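Duangjai Sitthichai
04/10/2008

Short thread on casino bonus terms, specifically wagering on video slots. I got 38 messages about it after my last one, so I'll put everything in one place.

12 replies · 41 likes

1/ The case that started this. A reader, Kenji Doucet, took a welcome bonus at Clutcombe and played it on Stollasar, the five-reel space slot from Nutach. He finished the session with 283 dollars in the account and asked to withdraw. Clutcombe paid his deposit back and kept the rest.

2/ He was angry and I understand why. But I read the terms page from top to bottom and the casino was within its own rules. The rule he broke was the maximum bet. While a bonus is active at Clutcombe you can't stake more than 7 dollars a spin. He had three spins at 10.

3/ The game didn't stop him. That's the part people find hard to accept. The software will take any stake the slot allows, bonus or no bonus. The check is done by a person when you ask for the money.

9 comments

4/ So the first thing to look for on any bonus page is the maximum stake. It's usually well down the page, under "general" or "irregular play". If you can't find it, ask support on the chat and save the reply.

5/ Second thing is the wagering multiple. Clutcombe's is 20 times the bonus. Figueroa's is 20 times the bonus plus the deposit. Those look the same in a banner ad and they are very different. On a 100 dollar deposit with a 100 dollar bonus, the first one is 2,000 in bets and the second one is 4,000.

6/ I had two people write to say I got that wrong last time because Figueroa's front page just says "20x". The front page does say that. The terms page says "20x (D+B)". The terms page is the one they use.

3 shares

7/ Third is game weighting. Slots normally count in full toward the wagering, blackjack and video poker count for a small part or for nothing. At Figueroa roulette counts for nothing. You can play it all night and the wagering bar won't move.

8/ There are slots that don't count either. Check the excluded list. It tends to be the ones with a high return or a bonus round you can build up and save for later. Stollasar is fine at both places as of this week. The older Nutach fruit machine is excluded at Figueroa and allowed at Clutcombe.
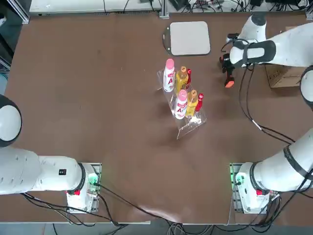
six bottles in the rack, three to a row

9/ Back to Stollasar, since half the messages were about the game itself. It has 20 lines and you can play fewer, but the scatter pays on the total bet and the free spins run on whatever lines you had when they started. I play all 20 at the lowest coin. That's 20 cents a spin.

10/ The free spins come from three comets anywhere. I kept a record over several evenings. The longest I went without them was 184 spins. Then I had them twice inside five minutes. Neither of those means anything for your next session, the reels don't remember.

17 comments

11/ The gamble button after a win is the usual red or black card. It's a straight double or nothing. What I'd point out is that gamble bets are treated as stakes at Clutcombe – so if you win eight dollars and gamble it, you have just staked eight dollars and gone over the maximum. Kenji didn't do this, but someone else who wrote to me did.

12/ I asked Clutcombe support if they would put a warning on the gamble button for bonus players. The agent was polite and said it would be passed on. I haven't heard anything more.

13/ Time limits. Clutcombe gives you 30 days to finish the wagering. Figueroa gives you 14. When the time runs out the bonus goes and so does anything you won with it. Your own deposit stays if you haven't lost it already. Neither site emails you before it happens.

14/ Someone asked if you can refuse a bonus. Yes. At both casinos there's a box on the deposit page, and at Figueroa it's ticked for you. Untick it before you pay. If you forget, go on chat before you make a single bet and ask them to take it off. After the first spin they won't.

6 shares

15/ I refuse them more often than I used to. If I put in 20 dollars for an evening and hit something early, I'd like to be able to take it out. With a bonus on the account the money is tied up until the wagering is done, and by then most of it is usually gone.

16/ For people who do like bonuses, the small ones with a low multiple are easier to get through than the big ones in the ads. A 10 dollar bonus at 15 times is 150 in bets. On Stollasar at 20 cents that's 750 spins, so two or three evenings at my speed.

17/ Documents. Both casinos want ID and a utility bill before the first withdrawal. Send them the day you open the account. Mine took four days at Clutcombe and two at Figueroa. People who wait until they've won something then sit there with the money in the account and a cancel button next to it.

18/ That cancel button is called "reverse withdrawal" and it's there the whole time your request is pending. You can ask support to lock the withdrawal so it can't be reversed. Figueroa does it on request. Clutcombe says it doesn't have the option yet.

22 comments

19/ Update on Kenji. He wrote to Clutcombe's manager with the dates and stakes of the three spins. They offered him a 25 dollar credit with no wagering on it and he took it. I think that's a reasonable result given the terms, though I'd have preferred to see the stake blocked in the first place.

20/ I'll do the same for the August tournament rules at Figueroa when I have time, several of you asked how the points were worked out. Set your limit before you log in and stick to it. Replies are open but I won't look at individual account disputes without the full terms page and your play history.

58 likes · 14 shares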